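NORADSKA NEIGHBORHOOD ASSOCIATION
Minutes of the Regular Meeting, June

The meeting was called to order at 6:35 p.m. in the lower hall of the Gál Building. The chair confirmed that a quorum was present. Members attending by telephone were entered in the roll.

1. Approval of Minutes

The minutes of the previous meeting were approved with one correction. Under item 4, the words "Zullumum Street" were replaced with "Zullumum Lane." The two are separate rights of way and the distinction affects the parking notice.

2. Correspondence

A letter was received from the city's Department of Streets acknowledging the Association's request for a revised loading zone on the east side of Paro Street. The Department asked for a sketch showing the location of the hydrant. The secretary was directed to send one.

A second letter, from a resident of Zullumum Lane, objected to early deliveries. It was referred to item 5.

3. Water Service and Metering

The chair reported on the proposal to replace the single shared meter now serving the community garden and the hall with two separate meters. Under the present arrangement the Association pays one bill and divides it by an agreed formula adopted when the garden had far fewer beds. The garden now has 41 beds under cultivation.

The most recent bill came to $798, compared with $670 for the same period last year. The chair noted that rates had not changed between the two periods. The plumber's estimate for separating the lines has been received and provides for up to $1,000 in labor, with parts billed separately.

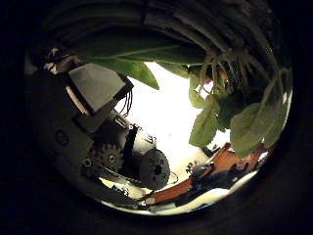 Homa Heydari asked whether the increase could be the result of a leak, and said that she would not support paying for a second meter until the existing line had been tested. In her view the Association would otherwise be dividing a loss between two accounts without correcting it. She requested that her remarks be entered in the minutes.

The chair agreed that a test should come first. A member asked who would bear the cost if the leak were found on the city's side of the curb valve. The chair stated that the city is responsible for the line up to the valve and the Association for everything past it.

MOTION: That the Association obtain a pressure test of the existing line before acting on the meter proposal, and that the proposal be held over until the results are in hand. Moved and seconded. Carried, with one abstention.

4. Saturday Market: Stall Rules

Copies of the revised stall rules were handed out. The principal changes are as follows.

Stallholders must be set up by 8:00 a.m. and may not begin to pack up before 12:30 p.m.

Prices must be posted. Goods sold by weight must be weighed on a scale bearing a current inspection seal.

Stalls may not extend past the painted line on the Paro Street side. The line will be repainted before the rules take effect.

Discussion centered on the posting of prices. Several members felt that a single board at each stall would be enough. Others preferred a label for each kind of produce, as prices for peppers and tomatoes often differ by variety.
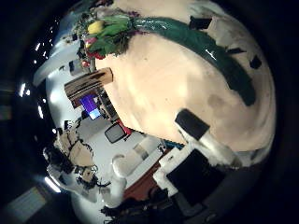 After further discussion it was agreed that either method would be acceptable, provided the price can be read from the front of the stall. The draft was amended to read "posted on a board or by individual label."

A question was raised about stallholders who share a space. The chair ruled that each must sign the rules separately and that the fee may be paid by either one.

MOTION: That the stall rules be adopted as amended. Moved and seconded. Carried.

5. Early Deliveries

The letter mentioned under item 2 was read aloud. The writer asks that no truck be unloaded on Zullumum Lane before 7:00 a.m. Members noted that the market's own deliveries use the Paro Street entrance and that the trucks in question appear to serve the bakery on the corner. The secretary will reply to the resident and send a copy of the letter to the bakery. No motion was made.

6. Other Business

The key to the side gate has not been returned. Members are asked to check at home. If it is not found by the next meeting, the lock will be changed and the cost charged to general upkeep.

The hall will be unavailable for two evenings in June while the floor is refinished. Dates will be posted on the door.

7. Adjournment

The meeting was adjourned at 8:10 p.m. The pressure test and the loading zone sketch were placed on the agenda for the next regular meeting.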